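Home News Drinks Kitchen Contact

Ketano puts its party ice set on sale in time for Christmas

Saturday, December 21, 2019

Hello from all of us at Ketano! I'm Annick Cordier, I look after the kitchen and table range, and I've been itching to tell you about Clemora, our new party ice set, which goes on sale this morning in our two shops and on the website.

It's a simple thing. You get a pale pink plastic bowl and a stainless-steel scoop with good high sides, so the ice stays put on its way to the glass (mine used to end up under the fridge). We made 2925 sets for this first run and 1230 of them were spoken for before we'd even opened the doors, so I'm a bit giddy.

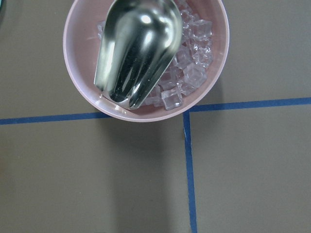

I'm a small-cube person, I should say. They pack in nicely, they clink, and you can give somebody three or thirty without making a fuss. My colleague Corentin Marchal likes one enormous block in his glass and we've argued about it since May, when we first started trying out scoops in the office kitchen. The deep trough shape was his idea, mind you, and he was right about that!

If you'd like to have a go before you buy, come and see us at the Perrin shop this afternoon. There'll be lemonade, something stronger for the grown-ups, and plenty of ice. The bowl and scoop are sold together for now, and we hope to sell the scoop separately in the new year.

Press questions and sample requests to me, Annick, at the Ketano office.

47 shares | 2 comments

Bruketti
Lovely pink. Does the scoop go in the dishwasher?

marion_k
With Corentin on the big block, sorry Annick. Still getting one for my mum though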